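Report on an Open Day Visit to the Skernis Robotics Workshop

Student Project Report, Applied Technology Program, Van Loon College
January

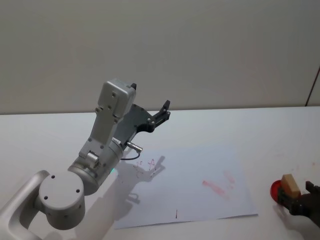

Figure 1. Two-arm station during the marking and erasing demonstration, with red strokes and pink smudges on the sheet.

1. Purpose of the Visit

The visit formed part of the second-term project on automation in small workplaces. The project group had been asked to observe a robot task at close range and to report on how the task was organized, what the operators had to do, and which parts of the work remained difficult. The Skernis workshop was chosen from the program's list of approved sites. It holds an open day each winter, and its staff agreed to receive students in the morning, before the general public was admitted.

The group attended for 165 minutes. The time was divided between a safety briefing, a tour of the main hall, and two demonstrations. The first, on sorting small parts, was prepared by the training firm Driltard and is treated in the appendix to the group's earlier report. The present report deals with the second, which concerned writing and erasing on paper.

2. Background

Writing on a sheet of paper is an easy task for most people and was presented to visitors as such. For a robot arm it raises several questions at once. The tool has to meet the paper at a suitable angle, the pressure has to stay within a narrow range, and the paper must not slide. Erasing adds a further problem, as the tool is moved back and forth over the same area and tends to pull the sheet with it.

The workshop uses the exercise, known there as the Flollon task, to introduce new operators to the control of two arms. According to the handout given to visitors, 113 trial runs had been recorded before the open day. In 80 of these the operators judged the result acceptable. The handout did not state how the judgment was made, and the group was told that a written standard was still being drafted.

3. Observations

The station was kept simple. The sheet lay directly on a white tabletop, at a slight angle to the edge of the table, and was not squared up between runs. The staff explained that operators are expected to deal with small differences in position, and that fixed guides had been removed from the exercise last year.

The marks on the sheet in Figure 1 are thin and uneven. Those in the upper left area are short zigzag strokes that could be read as small stars or as letters, and the group did not agree on which. A single short stroke stands by itself near the lower edge. The members of the group had expected writing closer to print, and this was the point most discussed on the return journey.

The two pink smudges in the middle of the sheet are of more interest for the project. They look like red ink that has been partially rubbed away. A smear of this kind is hard to score, since the line can no longer be read but the paper is not clean. The group considers that any written standard should say plainly whether such a result is a pass.

Lighting was also noted. The shadow of the open gripper falls across the upper left of the paper and overlaps the red strokes. A person looking at the sheet can tell the shadow from the ink without effort. Whether a vision system would do so as reliably was raised during the question period – the staff replied that they had not tested it separately.

4. Discussion

The demonstration gave a fair picture of the present limits of the exercise. The choice of a plain task was useful to the group, as faults could be recognized without special training. On the other hand, visitors were not given a finished sheet to compare with the original instructions, and it was therefore difficult to say how far a given run had departed from its goal.

The figures in the handout should be treated with care. A success count has limited value until the conditions for success are known, and the group has not used the numbers in its own comparison tables.

5. Recommendations for the Project

The group proposes to repeat the writing part of the exercise in the college laboratory with one arm only. Sheets should be numbered and kept. Each sheet should be scored by two students working separately, with smeared marks recorded in a column of their own. The position of the lamp should be noted at the start of every session.

A request for the draft scoring standard has been sent to Skernis, and a reply is expected before the next progress review.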